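Cunha takes Pristevico round, Vass keep the team lead

Rosário Cunha won the fourth round of the Ilstead Junior 300 Cup at Pristevico after starting from ninth on the grid, and she now leads the riders' standings by 5 points with two rounds to go. Krisztina Illés, her teammate at Vass, finished second and holds second in the table. It is the first time this season that one team has taken the top two places in a race.

The race was shortened to 14 laps after oil was found at the chicane during the morning warm-up. Cleanup took 40 minutes, and the organizers gave the grid an extra sighting lap before the start. Tire choice was free, but everyone on the first three rows went with the harder rear.

Illés got the best start and led into Turn 1. Cunha was seventh at the end of the first lap and fourth by the end of the third, making most of her passes on the brakes at the bottom of the hill. The Jutix pair of bikes stayed between the two Vass riders until lap nine, when they touched at the exit of the hairpin and both ran wide. Neither rider fell, but they lost enough ground that Cunha had a clear run at her teammate.
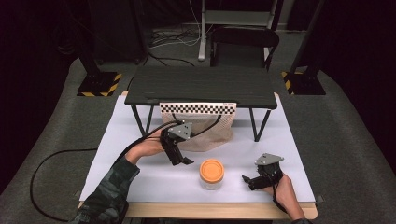

The last lap was decided in the final two corners. Illés defended the inside into the right-hander, which left her slow on the exit, and Cunha came past on the outside before the left. The gap at the line was less than a bike length. A checkerboard pattern like the one printed on the white strip of the mesh bag is also painted across the track at Pristevico, and the timing loop sits a short way before it, so the order on the screens came up a moment ahead of the flag. The stewards checked the timing and confirmed the result within a few minutes.

"I could see she was covering the inside, so I had one place left to go," Cunha said afterward. "If the race had been a lap shorter I would have been second."

Illés said she had no complaint about the pass. She had been managing a sore wrist since the June test and said it got worse over the last four laps -- mainly in the heavy braking zones. She plans to have it looked at before the next round but expects to ride.

Jutix took third and sixth. The team filed a query about track limits at the chicane, where several riders used the paved runoff in the early laps. The stewards gave warnings to four riders and no time penalties. Riders should note that from the next round the chicane rule will apply at all circuits: two warnings, then a long-lap penalty on the third offense.

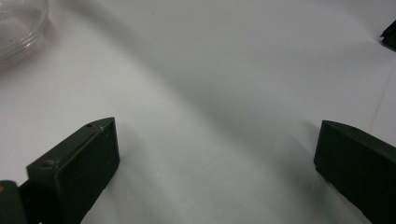

The points after four rounds are Cunha 74, Illés 69, and Jutix's best rider 54. A win is worth 25 points and second place is worth 20, so the title cannot be settled at the next round unless both of the chasing riders fail to score. In the team standings Vass have a comfortable lead, although Jutix were ahead of them after round two.

A few notes for those going to round five:

Entries close on September 1, 2025. Late entries will go on the reserve list and will be taken in the order they come in.

Noise testing will be done before technical inspection this time. Bring the bike with the exhaust it will race with -- swapping after the test means going through the whole thing again.

The paddock gate opens at 7 a.m. Vans that arrive earlier will have to wait on the access road, and the left lane there needs to stay clear for the ambulance.

Transponders must be charged overnight. Two stopped working during qualifying at Pristevico, and both riders had to start from the back row. The race office has a small number of spares to rent, first come, first served.

The full lap chart and sector times are posted at the race office and will be mailed to team managers with the entry lists.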